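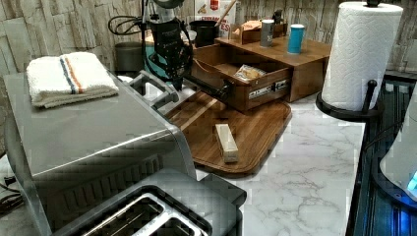
Words by our home technology contributor
Traltgate Review, Work and Home section
Reading time: 7 minutes

The drawer is the part I wanted to see. Many companies have shown me a robot which waves, or walks up a small stair, and I have clapped politely. But my own kitchen has few stairs and a lot of drawers, and when I visited the test kitchen of Cikent in January, I asked if I could spend the morning on drawers only.

They said yes, and they gave me a stool.

A drawer is an easy thing for a person. You put two fingers to the front, you pull, you look inside. For a black arm with long fingers, the same job is made of many small decisions. The fingers must find the edge of the front panel. The pull must be straight, or the drawer will jam on one side. If the cabinet is small and stands free on a counter, like the wooden one they use at Cikent, the whole cabinet can travel forward together with the drawer. I saw this happen on the second try. The cabinet came five centimetres and the drawer stayed closed.

The engineers were not upset. They keep a log, and the log for this one task had 1502 tries in it on the morning of my visit. I was allowed to read some pages. The most common word in it is "slip".

What I liked in this kitchen is that it was furnished like a kitchen. There was a long steel toaster with a folded towel on top, a cutting board, a roll of paper towels on its stand, a pot with a wooden handle sticking out. A package in clear plastic lay in the drawer. In the older laboratories I visited, the table had one red cube on it, and the robot picked up the red cube very well.

Everyday things are harder than a cube. Clear plastic shines and wrinkles, and the sensors have trouble to decide where it begins. A polished toaster reflects the room, so there is a second arm moving in its side, and the software must learn to ignore this second arm. A towel has no fixed shape at all. I asked about folding, because folding is what my neighbours always ask me about. The answer was that a towel on a flat counter goes well on most days, and that a fitted sheet is not on the list for this year.

I measured one task with my own watch. The robot had to open the drawer, take out the package, put it on the counter and close the drawer again. It needed 27 seconds for the opening alone, and when it finally had the package between its fingers it stopped and waited, as a person stops in a doorway when he forgot why he came. Then it went on. The full job took a little more than two minutes. I did the same after it, for fairness, and I was finished before I had properly started the watch.

On the shop floor the picture is different, and I think this is where many readers get a wrong idea. At Postance, a parts packer two hours away by train, seven arms of a similar size work through the day shift and they are fast. But every box there has the same size, arrives from the same side and stands at the same height. When a new supplier changed the cardboard to a softer one last autumn, the line was slow for a week. The supervisor told me that people on the next line noticed the new boxes too, and complained, and kept packing.

So can machines do the chores yet? My answer after this morning is that they can do some of them, slowly, if someone stays close by. Opening and closing, lifting something dry and light, moving a cup from here to there. I would not give one my grandmother's bowl. I would also not leave one alone with a toaster that is switched on, and Cikent does not do this either.

The price is also a question. A small rival, Tsikata, plans to rent an arm by the month to people who have difficulty with their hands, and I find this more sensible than selling it to busy families. For somebody who cannot pull a drawer, 27 seconds is a good time. I spoke with a reader who has severe arthritis, and she said she would wait five minutes if the thing is quiet.

It is not very quiet. The motors make a thin sound, like a kettle in another room, and after an hour I did not hear it anymore.

Before I left, the arm had one more turn at the drawer. The engineers had put a rubber mat under the cabinet, the kind you can buy in any hardware store. This time the cabinet stayed in its place and the drawer came out straight. They wrote it in the log and pushed it closed by hand for the next try.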